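Rendbridge Memorial Pages: a review of the online obituary and tribute service
19 February 2021

Rendbridge is a web service for publishing a death notice, collecting messages of condolence and keeping both online after the funeral. I used it to set up one notice for a relative and a second, private page for testing. Both were on the standard plan, which costs £34 for the first year.

Writing the notice

The editor opens with a form: full name, dates, place of birth, immediate family, service details. From these it builds a draft in plain sentences. The draft is usable but stiff. It lists surviving family in the order in which they were entered and has no means of grouping grandchildren under their parents, so I rewrote that paragraph by hand.

The limit for the main text is 2,000 characters including spaces. My notice came to 583 words and had to be cut by a good third. Line breaks count towards the limit. The counter sits at the foot of the form, off the screen on a small laptop, and turns red only when you press Save. A longer life story can go on a second tab, but visitors arriving from a shared link see the notice first and the tab is easy to miss.

Maiden names are handled properly, with a separate field that prints in brackets. Accented letters were accepted in the text and in the page title, though they were dropped from the web address.

Service details

Time and place go in fixed fields. There is one field for a live stream link and one for a password, and both can be hidden from the public page and sent only to invited guests. I invited 82 people by email. The messages went out in a single batch and I could see which had bounced. Changing the start time afterwards did not send a correction. You have to tick a box for that, and the box is on a different screen.

Condolence messages

Messages are held for approval unless you switch this off. Approval works well on a telephone, one message to a screen. There is no search and no way of marking a message as needing a reply, which I missed by the second week. Candles and flower symbols can be turned off – I did so at once.

Printing and export

The page exports as a PDF for an order of service, A5 or A4. Margins on the A5 version are narrow and the inside edge disappeared into the fold on our copies. Messages export to a spreadsheet with name, date and text. Photographs come out in a separate folder with their original file names, so captions have to be matched up again by hand.

Compared with others

Famora is cheaper and allows a longer notice, but shows advertisements for florists beside the text. Lillelero has the better printed book and a poor editor. Rendbridge falls between the two. Its pages are quiet, load quickly and carry no advertising.

Renewal is yearly. If it lapses the page is hidden, then deleted in May of the following year. Export everything before then.
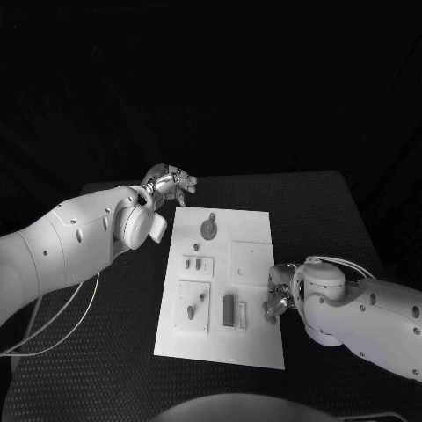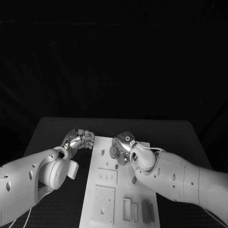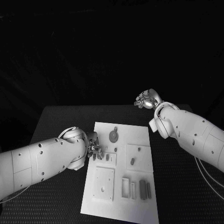 Comments

Belkadi
On the A5 margins: set the page to A4 in the export screen and let your printer's booklet setting reduce it. The inside edge is then wide enough to fold. I would also add that the second tab can be made the first one under Page Order, although the shared link still shows the short notice in its preview.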